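Noreen Hennessy
Right, a little thread about my new favourite thing, which is learning to bind my own notebooks. I started in November and I already have more notebooks than I have thoughts to put in them.

It began with a class at the Druston library. Thursday evenings, tea included, and Orla Coughlan teaching, who can fold a sheet of paper so sharply you could slice cheese with it.

First lesson was a plain pamphlet stitch. One needle, one thread, three holes. I went home and made 2 more before bed, I was that pleased with myself!

Then came Coptic stitch - the one with the lovely chain along the spine. It opens completely flat, even on the first page. My first go was so slack it wobbled like a jelly and I loved it anyway.

Paper matters more than I expected. Look for the grain and fold along it, so the pages turn softly and the spine doesn't buckle. Bend the sheet gently both ways and you'll feel which way it wants to go.

Thread: linen, waxed. I pull mine over a lump of beeswax and the whole room smells gorgeous.

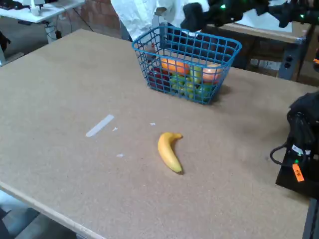
Can you use ordinary sewing cotton instead of linen?
For a thin pamphlet it's fine if you double it, but it tends to snap on anything thicker.

Next up is a proper hardback with a cloth spine. I've got some green from the remnants shop in Prurden and I keep stroking it - will post when the glue's dry!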